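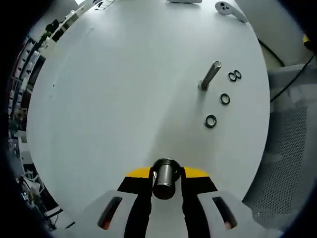 4.2 Who opened the letter

The county of Montoya mailed its notice in September, offering property owners a four-digit code that the assessor's office would ask for before discussing their account by phone. We drew 1000 households from the mailing list and sent each a short survey. Of these, 500 had received the standard notice and 500 a rewritten one, which put the word "code" in the first sentence. The standard notice reached it on page two, after a paragraph on the history of the assessor's office.

Response was better than people who study tax mail have learned to expect. The most common reason for not signing up was that the owner believed the letter to be a scam. Several respondents had been warned by an earlier county letter to be wary of letters from the county, and had taken the advice.

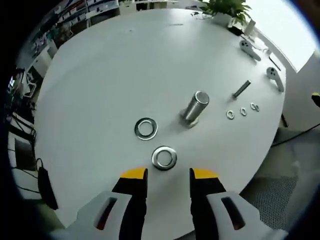

Figure 3. Two large metal washers on a round white table.

Owners who got the rewritten notice signed up more often, but the gap closed once we set aside those who had called the office for some other reason and been talked into a code while on the line. Soler, in his earlier study of Honance, found much the same thing: the clerk does the work and the letter takes the credit. We had hoped to improve on his result and have mostly repeated it at greater expense.

Age made little difference. Having once had a refund go missing made a great deal. One owner in Eltano township signed up for three codes, one for each parcel, and then asked us which was which. We did not know.
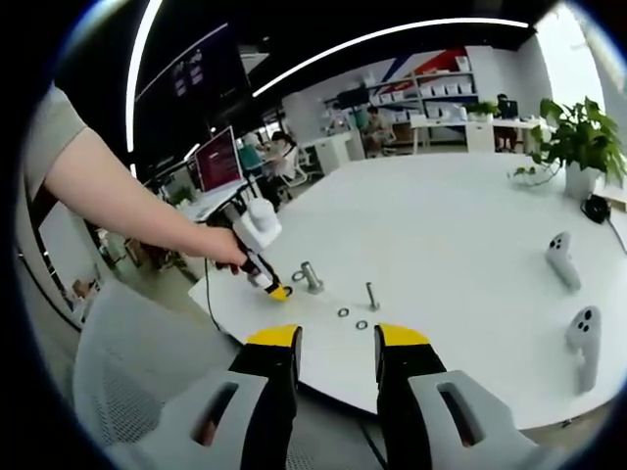

Department of Public Finance and Administration

4.3 Limits of the data

The county's log lists 2943 calls about the code, and we used all of them, including 10 in which the caller wanted the parks department. The log does not record whether a caller had the letter in hand. Clerks were asked to note this and did so for the first morning.

The call records were kept in Zirnix, a system the county bought for dog licenses. It stores one reason per call, so an owner who phoned to dispute an assessment and left with a code appears under whichever the clerk picked first from the menu. We recoded these by hand from the comments field where there was a comment. The log was closed to new entries on 27 March 2007, and calls after that date are missing from Table 5.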